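Speaker notes: "Folding Things That Don't Want to Be Folded"
Trotico makers' evening, April, second slot after the break

Before I start
Water. Clicker. Check that the back row can hear. If the projector does the purple thing again, carry on and let them enjoy it.

Slide 1 — Title
Say hello, say what the talk covers: soft material, flat tables, and why the first takes such pleasure in ruining the second. I have 14 minutes. Last time I used 11 of them on the introduction, so no story about the ironing board.

Slide 2 — The shirt problem
Ask who here folds shirts. Ask who folds fitted sheets. Wait for the laugh, which will be smaller than I hope.
A shirt tells you what to do. It has shoulders, a hem, a right way up. An offcut has none of that. At Nudis we kept a bin of offcuts by the cutting table for a whole winter, and everybody had a plan for it that began with somebody else folding them.
We finally emptied the bin and there were 1,389 pieces in it. Pause here. People like a number.

Slide 3 — What thick fabric does
Thin cotton forgives. You crease it, it stays creased, you go home.
Thick stuff has opinions. Press one end down and the other end gets up to see what's going on. A wide piece will mostly behave because its own weight helps you. Long narrow strips are the trouble. They twist, they roll into a tube, and then you're holding a grey sock with no foot in it.
Leave the next one up for a while and drink some water. 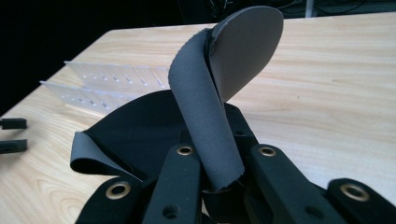

Slide 4 — Two pieces, two tempers
Point at the strip first. Twisted along its length, pinched and wrinkled at the bottom, with the far end standing up like a paddle. I would call that mid-fold. A stricter person would call it a knot with ambitions.
Then the black sheet lying behind it on the table. Gentle folds, nicely spread, and along the left the edge curls up enough to show the grey reverse. Worth dwelling on for anyone who works with two-faced fabric — that curl is how you find out which side you've put down.
Mention the rough edges at the bend. If you plan to sell the thing, trim before you fold. If you plan to put it in a bin for a winter, suit yourself.

Slide 5 — What we do now
Strips get rolled from one end, flat side in, and tied. We tried clips from Prullon for a month and found most of them later, underfoot.
Wide pieces get one fold only. The second fold is vanity.
Anything that has already twisted gets laid out flat overnight under the big Yan catalog, a book with no other known use.
A roll takes up less of the shelf than a fold. We got 300 strips into a space that used to hold one sulking heap.

Slide 6 — Questions
Someone will ask about steam. Say it depends on the fabric and test a scrap first. Someone will ask about the ironing board. Say there's no time, then look at the clock and see if there is.
Pass the samples around. Ask for them back — we are six short from the last talk.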